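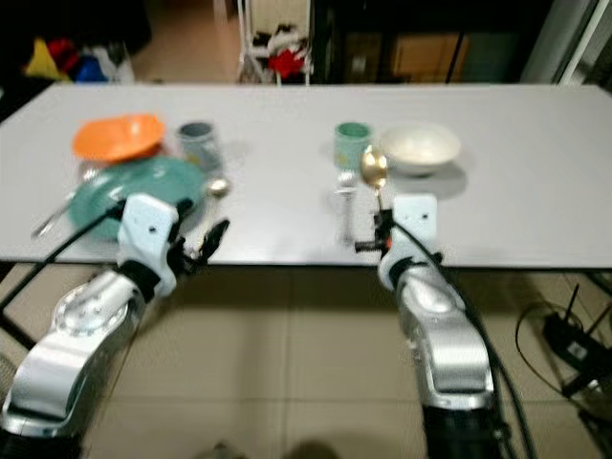

Table-setting task on the Domonik two-arm kit, gold spoon in the right gripper.

Domonik Teaching Kit

Teach both arms the way you'd teach a new coworker: by doing the job yourself! Take hold of the two hand controllers and the arms follow you, left and right together, right down to a small turn of the wrist. Prefer to stand at the table? Switch to hand-guide mode and move the arms directly.

Spoons and forks are our favorite first lesson (thin, shiny, fussy to grip), and most people get the feel of it in 11 minutes or so of play. Every demo saves with one pedal press, and you can trim or redo it on the spot.

In the box: two controllers, foot pedal, 8 spare finger pads, Hemen recording software.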